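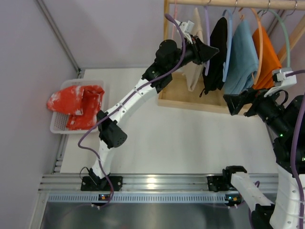

From Basket to Hanger: What Happens to Clothes That Wait Their Turn
Student project report, Household Textiles
Submitted 2023-06-07
Project partner: Ineke Van der Linden
Supervisor: Peninah Obura

Why I picked this

I live in Fakwood Hall, where the laundry room is two floors down and the dryers eat your money. So my stuff gets washed, goes into a basket, comes upstairs, and then sits there while I make tea or answer my mom or fall asleep. By the time I hang it up, it looks like I've been storing it in a shoe. I always figured the waiting was what did it. Ineke thinks it's how you pile things in the basket in the first place, and we argued about this long enough that Peninah told us to go find out and hand it in for credit (thank you, Peninah!).

The question we ended up with was pretty plain: if a garment goes from the basket onto a hanger, what matters more for wrinkles, the time in the basket or the load on top of it?

The setup

We kept everything small so it would fit around one white work surface. The basket is a white plastic one with rounded corners and a grid-like bottom, and it lives on the left. The garment rack is wooden, and it lives at the back on the right. I'd wanted the rack right next to the basket, but then every hanger gets bumped when you reach in for the next piece, and Ineke was quick to point out that nobody's closet works like that anyway.

The hangers are a mix, including a purple one that became everybody's favorite. We tried to give each cloth its own hanger for the whole project and mostly stuck to it. The purple one did wander.

For the clothes themselves we used small, light pieces that are easy to lift with one hand. The red one with the whitish patches was my problem child from day one. It always ended up crumpled in the basket with a fold flopped toward the rim, no matter how nicely I thought I'd put it in. The light blue one was so much better behaved that I started to feel bad about comparing them.

Everything was washed with Fultidon powder on the same short cycle at 1000 rpm. We shook nothing out before it went in the basket. I know, I know, you're supposed to. That was sort of the point.

What we did

Each run went the same way. Take a piece out of the washer, drop it in the basket, start the clock. Some pieces waited ten minutes and some waited an hour. Half of the runs had nothing on top, and the other half had folded towels on top, weighed out on the kitchen scale to 2000 grams. Then the piece went onto its hanger, hung overnight, and got scored the next morning.

Scoring was from one (could wear it to an interview) to five (could not wear it to take out the trash). Ineke and I scored separately and then took the average. We did 63 runs over the project, which sounded like nothing when we wrote the plan and felt like a part-time job by the end.

What we found

Ineke was right. There, it's in writing.

The hour-long pieces with no towels on them scored only a little worse than the ten-minute ones. Put the towels on, though, and even ten minutes left hard creases, mostly where a sleeve or a corner had been folded back on itself. Those creases were still there in the morning. The soft, rounded kind of crumple you get when a cloth is just lying in a heap by itself dropped out pretty well overnight.

The worst scores of all went to pieces that were heavy-loaded for an hour, no surprise, and the red cloth owns most of them.

We also noticed something we weren't looking for. How you put a piece on the hanger made a bigger difference than either of us expected. If one shoulder sat lower than the other, a long diagonal crease showed up by morning that hadn't been there when we hung it. We went back and started noting "crooked" in the log about a third of the way through, so the early runs don't have that information. I wish they did.

Stuff that went wrong

The first batch of slim Zerkier hangers was too slippery, and things slid off overnight. We threw those runs out and they're not in the total. The window got left open twice, so drying times weren't the same on those nights. And our scoring drifted. I rescored some of the early photos at the end and I'd gotten noticeably pickier.

If I did it again

I'd use more than one piece of each fabric, so that one grumpy red cloth can't drag the numbers around. I'd have somebody score who didn't know which piece was which. I'd also try the same load with the pieces laid flat in the basket, because right now we can't say if folding or weight is doing most of the damage.

As for my own laundry, I still let it sit. I just stopped putting the jeans on top.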